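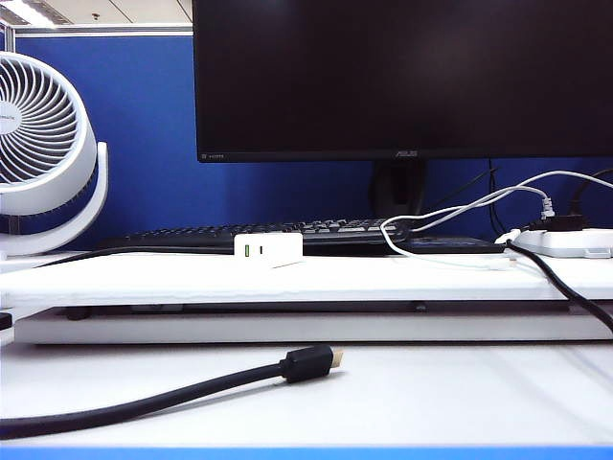 **Ticket 2968: desk power and cable tidy, second floor**
Opened by: Karthikeyan Pisharody
Status: open, waiting on one part

**Problem as reported**

Monitor drops out whenever the keyboard gets pushed back on the riser. Fan slows down at random. Phone charges on some days and not on others. I said I'd take this one because I love a good cable mess, and this is a great one!

**Log**

*9:20* Started with the monitor. It's the ASUS on the riser shelf, with the cables running behind the stand neck. Pushed the keyboard back until it touched them and lost the picture. Pulled it forward, picture came back. Did it four more times, same every time. So happy to have a fault that repeats!

*9:45* Reseated the video cable at both ends. The monitor end had maybe half its grip. Keyboard test again, no dropout. Swapped in a Luteck cable from the drawer anyway and it clicks in much better, so it's staying.

*10:10* Fan. Moved its plug to another outlet on the strip and it ran steady for 20 minutes. Moved it back, and it slowed down inside of 2. That outlet is worn out. Put tape over it for now. Lovely fan otherwise, really quiet, and it moves a lot of air for its size.

*10:40* Charger. The little white adapter with the USB port and the USB-C port tests fine on both. Tried three phone cables: two good, one only charges if you hold it bent. Binned the bad one.

*11:15* The fun part. White cables looped up behind the stand are way longer than they need to be. Measured the run to the strip at 430 mm, so short leads will do it. Kaimal clips under the back of the riser would keep everything off the keyboard. We have a bag of them left from the Disstead move.

**Still to do**

- [ ] Replace power strip (asked Clarnska for one with a longer cord, the current one has to come down over the front of the riser)
- [ ] Fit clips once the new strip is in
- [x] Video cable
- [x] Label both ends of the monitor leads

Please leave the taped outlet alone until the strip is swapped. If the screen drops out again, add a line to this ticket and say where the keyboard was.

K.P.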